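Follow-on

From my cricket notebook, the part where I try to write things up like a proper encyclopedia and mostly can't help chatting. Last tidied 26th September.

Follow-on is the rule in cricket that lets the side batting first ask the other side to bat again right away, if that other side has finished its first innings a long way behind. It only exists in matches where each team gets two innings, so you'll never see it in a one-day game or a T20. I grew up in a baseball house, and this was the rule that finally hooked me - imagine finishing your half of the inning so badly that you have to go straight back up and hit again!

How big a lead is needed

In a match of five days or more, the lead has to be at least 200 runs. For a three- or four-day match it's 150, for a two-day match 100, and for a one-day match with two innings each it's 75. If the whole first day is lost to rain, the length is counted from the day play begins, so a five-day Test that loses its opening day is treated as a four-day match and the mark drops to 150. I once sat through a soggy afternoon with the wrong number in my head and got very excited about nothing.

Who decides

The captain of the side in front decides, and it's a choice. Enforcing it means the usual order of batting gets flipped for the third and fourth innings. Declining it means the leading side bats again, piles on more runs and then sets a target.

I play (badly) for a club called Stitton, and our last two-day match against Yaman is the one I always use to explain this. We batted first and made 210. Yaman were all out for 97, so we were 113 ahead, past the 100 we needed, and our captain told them to go back in. They made 184 the second time, leaving us 72 to win. We got there with three wickets left and very little daylight. I was out for a duck in both innings, which I include for completeness.

Why captains used to love it

For a long time enforcing was just what you did. Your bowlers were on top, the other side was rattled, and it saved time. Time matters a lot in this game, where a match that doesn't finish is a draw no matter how far ahead you are. If rain is on the way, I'd still enforce every time.

Why many of them don't now

Bowlers get tired, basically. If they've spent a full day in the heat getting ten wickets, sending them out for another ten is asking a lot, and the next match might start in a few days. There's also the pitch, which tends to wear and crack as the game goes on, so batting last is usually the hard job, and a captain who enforces might end up doing it.

Then there's the memory of the times it went wrong. England won at Sydney in 1894 and at Headingley in 1981 after following on, and India did it at Kolkata in 2001. New Zealand joined them at Wellington in 2023, beating England by a single run. I watched the end of that one on a phone under a blanket and woke up the dog. 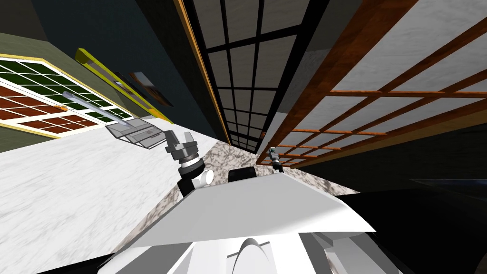

Follow-on in club cricket

Plenty of club leagues write their own version, or drop it entirely. The Pratik Shield, which we enter most years, keeps the standard marks but asks the captain to announce the decision before the players leave the field. The Peltix Cup has no follow-on at all - it's one innings a side, played in November under a roof, 30 overs each.

Words people mix up

"Following on" is what the trailing side does, and "enforcing" is what the leading captain does. "Saving the follow-on" means the trailing side has scored enough to take the option away, and it often gets a cheer from the crowd even when the team is still miles behind. An "innings victory" is when the side following on is bowled out again without ever catching up, so the winners only have to bat once.

See also: declaration, draw, innings, new ball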